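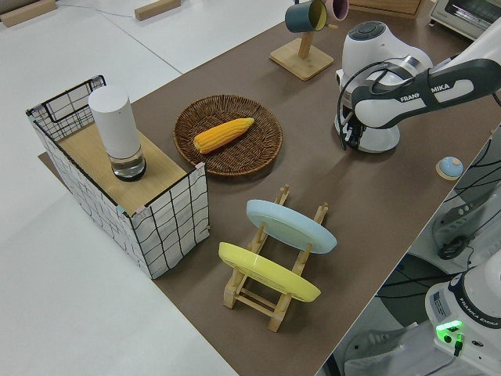

The tabletop setup with the dish rack, mugs and corn

I have put off writing up the budget for this bench because I kept finding receipts. I think I have them all now, so these are the numbers and the mistakes, in the order I made them.

The arms were the easy part. They come out of a separate equipment line, and anyone pricing a Franka will get a quote that depends on where they are and who they buy from, so I won't print mine. What I had to plan myself was everything else: tables, mounts, cameras, power, cable, spares, and the kitchen things the arms work on. I was given 3000 dollars for that and told it would not be topped up.

My first spreadsheet had four rows. The one I have now runs to two screens. Most of the growth is in cabling and mounting hardware, which I had entered as a single line called "misc" with a figure I am not going to repeat.

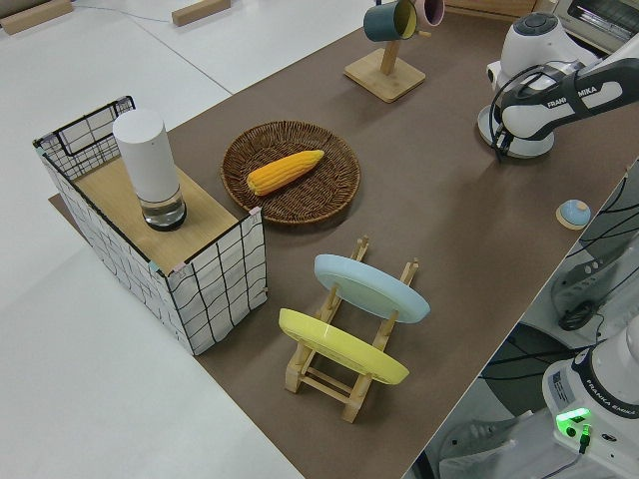
What the props cost

Every plate, mug and basket on the table came to 187 dollars together. I expected it to be less. The wooden pieces took the biggest share: the dish rack, the mug tree and the big box with the metal handle. The toaster oven is in another row, under appliances, along with a kettle we haven't used.

I bought most of it from the Skirholm catalog because they keep the same items in stock from year to year. If a plate breaks I want to replace it with the same plate. The first set I priced was cheaper and came from a discount store in Potham, but when I went back a few weeks later the shelf had been cleared for garden furniture. Add up to 2 spares of anything ceramic and put the spares in the original order, so you only pay shipping once.

The brown covering on the table was a late purchase. Buy it at the same time as the table and measure after the arm bases are bolted down. I measured before, and paid for a second piece.
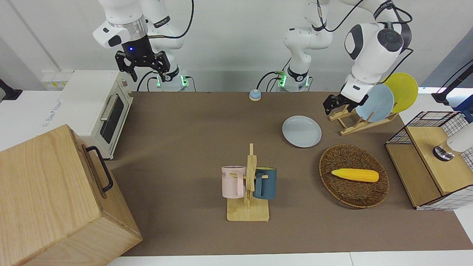 Shipping was the other thing I had wrong. I had allowed one delivery charge per supplier, and several of them split the order without asking. Rocha sent the wall mounts in one box and the bolts in another, nine days apart, with a fee on each. I wrote to them and got one fee back. These days I ask for a combined shipment in writing before I send the purchase order.

For cameras I got quotes from Foveo and from a reseller. The reseller was lower on the unit price, but the cables and brackets were extra, and by the time I had added those the two totals were close enough that I went with Foveo for the longer warranty. Ask for cable lengths on the quote. Ours were too short for the far side of the table and the extensions were not cheap.

I should also have had a row for power. Two arms, the cameras and a computer need more outlets than the wall had, and I paid for power strips out of the spares money.

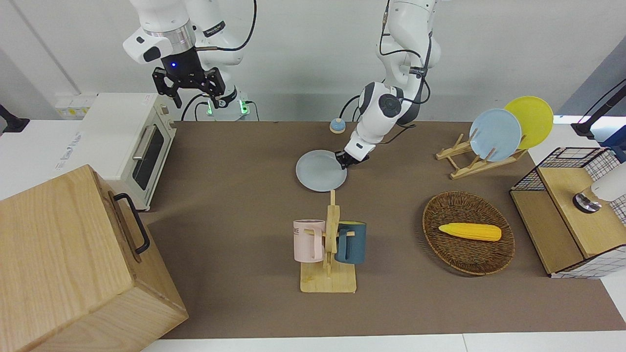
Potham, 17 October 2026

The numbers above are final as of today. After the last invoice there is a small amount left over, and I am holding it for replacement gripper fingers and one more set of plates. The second bench is being planned now with the same list, minus the kettle. I have moved cabling to the top of the sheet and given it its own subtotal, and mounts come straight after it. Quotes for that one are due back by the end of the month, and I'll post the comparison once I have them all.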